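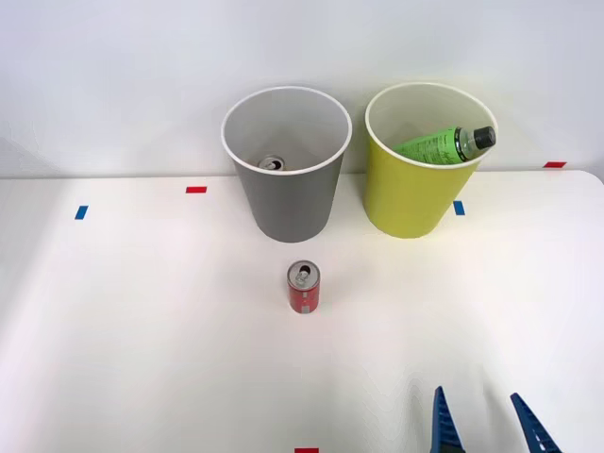
2. Setting up the table

Our project was a sorting task: drinks cans go in the grey container, plastic bottles in the yellow one. Joon-young Pyo and I did the work in the shared workshop at Zadthorpe, mostly in the evenings, starting in June. We called the program Tatik.

The table is white, which made the camera side easier but gave us trouble with glare in the middle. We stuck down bits of red and blue tape so that things could be put back in the same place after each run. Before that we were guessing, and a shift of 40 mm was enough to make the arm miss the can.

3. Picking up and letting go

Small cans are harder than we expected. They tip if one finger touches before the other, so the last part of the approach is slow. We set the wait after closing the fingers to 2000 milliseconds, then raised it to 3000 because the arm sometimes lifted too early. It makes a run longer but we left it.

The other change was the height for letting go. Joon-young first had the gripper open well above the container and the cans bounced.

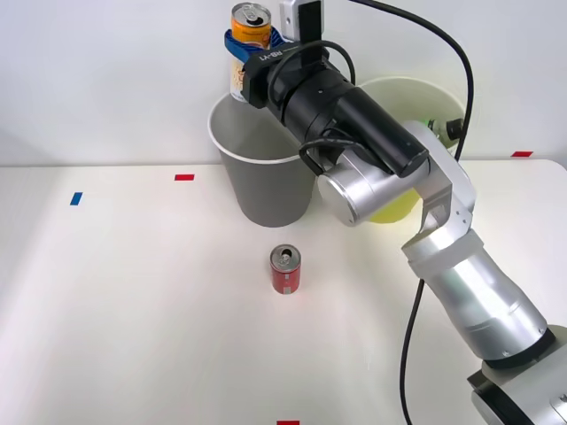

Now the bottom of the can has to be just below the rim before the fingers open. This meant measuring the rim again and adding a check to the code, as the old height was typed in by hand in two places and they did not match.

4. Results

With the new settings, 83 per cent of the runs ended with the item in the correct container. Most of the failures were bottles, which roll. One fault was ours: the label colours had been entered the wrong way round for a whole evening, and those runs are not included.

5. Still to do

The bottle grip needs its own settings. We would also like to try crushed cans, and the code needs tidying before the next group uses it.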